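Two-arm cell, left gripper drifting after finger pad swap

aliepina
Wed 17 June
I look after the two-arm setup at Bandara. We changed the finger pads on both grippers and since then the left one won't repeat its open position. It's fine for the first 20 cycles or so, then it opens a bit less each time. I homed it twice over the bare part of the white table.

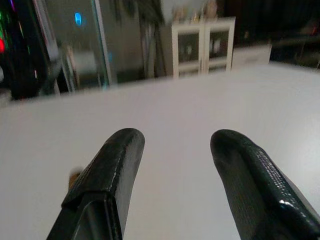
The pads are the black textured type from Gilleck, same part number as the old set. Fingers move freely by hand with power off. Any ideas before I open the housing?

naylor_l
Did you zero it with the new pads on? If they're thicker than the worn ones, your closed position is off. Ours at Flidavham did the same.

aliepina
Yes, zeroed after fitting.

sigita_o
I'd look at the cable before the pads. If it pulls at the wrist when the arm bends forward, you can get bad encoder counts. Post one with the arm reaching.

aliepina
From the bowl job:

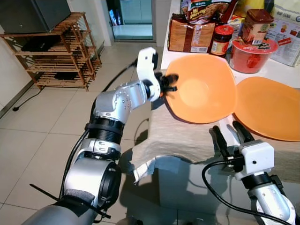
Left gripper at the orange bowl, cable looped down the outside of the arm.

sigita_o
I'd give that loop more slack at the wrist and reseat the connector.

naylor_l
Disagree, that loop looks OK to me. A bad cable gives you random jumps, and hers creeps one way. Check the set screw on the finger drive.

rbenitez
Same here, set screw. We check ours every 1000 cycles and it's loose more often than you'd think.

sigita_o
Reseating a plug takes 2 minutes. Opening the housing takes an hour.

aliepina
Plug first, then the screw. I'll run 400 cycles after each and post the numbers.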